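The showrunner of Sollness has heard every complaint about the second season, and over coffee at 3 in the afternoon he doesn't seem bothered by any of them. "People said they wanted answers," he says. "We gave them answers in episode one." I ask whether a talking lighthouse counts. He says it does.
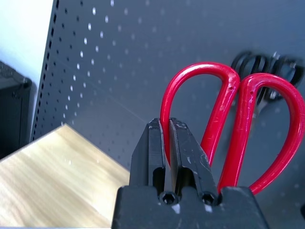

I'm less sure. The Remetti plot took up 46 minutes of the finale and left its villain where he started, in a cave, explaining himself. "He had a lot to explain," the showrunner says. Did anyone in the writers' room suggest cutting the speech? "It was longer." He won't say how much longer, but he mentions 25 pages with some pride.

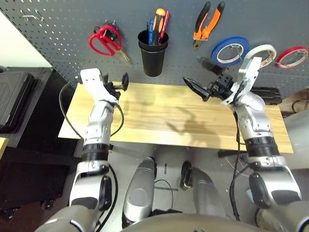 His co-writer, joining us late, puts it differently: the cave was cheap, and the Odero battle had eaten the money. "Fans can tell," she says. "They always ask about the cave."

A third season starts shooting in May. I ask if the villain gets out. "Define out," he says, and orders another coffee.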